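Sticks 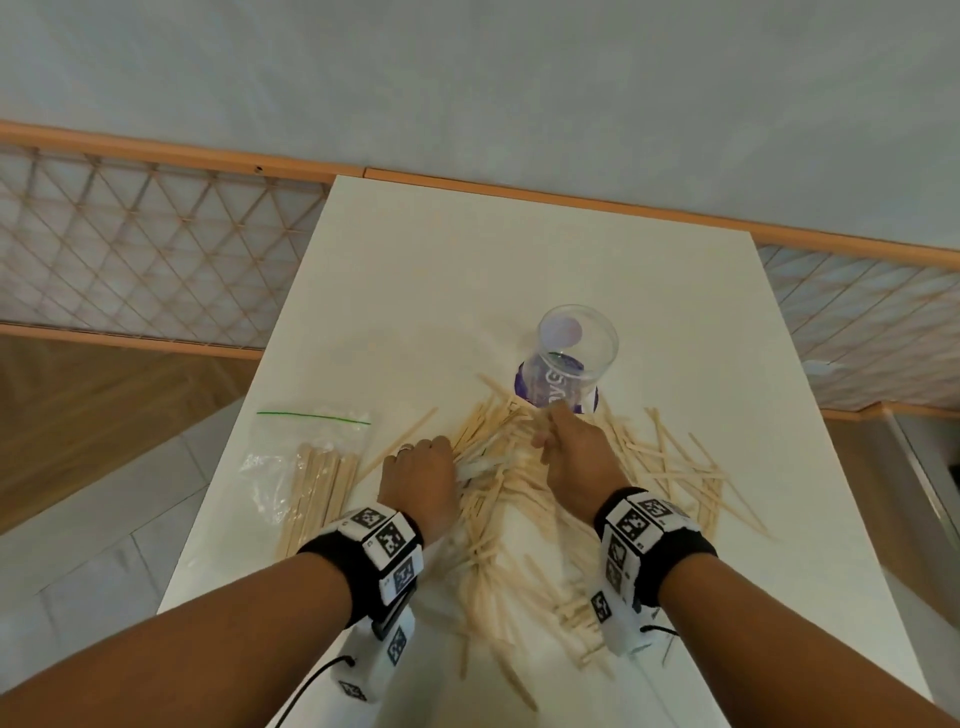

Žofie Zelenák wanted 152 runs before the end of July and she had 33. The method was hers, that was the trouble, she couldn't complain to anyone. Wear the bands, do the task, let the headset and the wrists record, feed it all to the learner in Brenano and see if the arm there could copy it. Simple on paper. Simple in April, when she'd written it. Now it was sticks again, a great loose heap of them, both hands in, the clear cup leaning a bit behind the pile and the bag lying off to the left with its own tidy bundle. Gather, pinch, sort. Black straps, white blocks, the little square markers that had to stay in view or the run was worthless. Her ring caught on things. She kept it on. Taking it off now would change the hand halfway through the set and Calville would want a footnote.

Calville wanted a footnote for everything.

Run 34. Fine.

Run 35. Turned her left wrist too far, lost the markers, started over.

Run 35 again. Fine, probaly.

Her phone went. Tremblay, from the lab, not even hello.

'It's doing the thing.'

'What thing?'

'The patting thing. Before it picks up. It pats the pile.'

She put the sticks down. Some slid. 'How often?'

'Ninety tries overnight. It patted every time. I thought it was a fault in the arm so I swapped the arm. The other one pats.'

She hadn't written patting into anything. The task sheet said gather, lift, place in cup. Five lines, the whole sheet. She looked at her left hand, which was resting palm down on the edge of the heap, fingers curled over a bundle, and took it away quickly as if someone had walked in.

'Are you still there?' said Tremblay.

'I'm thinking.'

'Calville says cut it. Trim the front off every demo, retrain, it goes away. Saves time on every pick. He's got a graph.'

'Of course he has.'

'It's a good graph.'

She asked what the success rate was. Long pause, keys going. He read it out and she made him read it again. Then she asked for the trimmed version, because she knew Calville, he'd have run it already before asking anybody. More keys.

'Huh,' said Tremblay.

'Worse?'

'A lot worse. It goes in clean and comes out with nothing. Or it comes out with everything.' He breathed for a bit. 'So what's it for? The pat?'

She didn't know. She put her hand back and shut her eyes and did it, slow this time. The sticks shifted. The ones crossed over the top rolled off and settled, and the ones below came more or less into line, and the right hand was already moving to where they'd be. Already there. She'd never decided any of it.

Her grandmother in Plelau used to do it with beans. Pat pat, on the heap, before she started picking out the bad ones. Žofie had sat across from her and thought it was a sort of blessing, or just age. Same hand. Flat, then curled.

'Žofie?'

'It levels them,' she said. 'It's so the other hand knows.'

'Knows what?'

'Just don't trim it. Tell him I said. Tell him I'll write the footnote.'

He rang off – or the line went, hard to say with Tremblay. She checked the cable on the left band, checked the strap, too tight, left it. Wrote in the log, July 30, 2020, then the run number, then 'left hand settles pile before grasp, DO NOT CUT', then crossed out the capitals and wrote them in agian.

Run 36. She was watching herself now and it was terrible. The hand hovered. It went down late, and stiff, like someone patting a dog they didn't trust. She threw the run out.

Thought about beans. The blue bowl, the radio going, the window that wouldn't shut.

Run 36. Hand down. Sticks moving under it.

Better. She went on to the next.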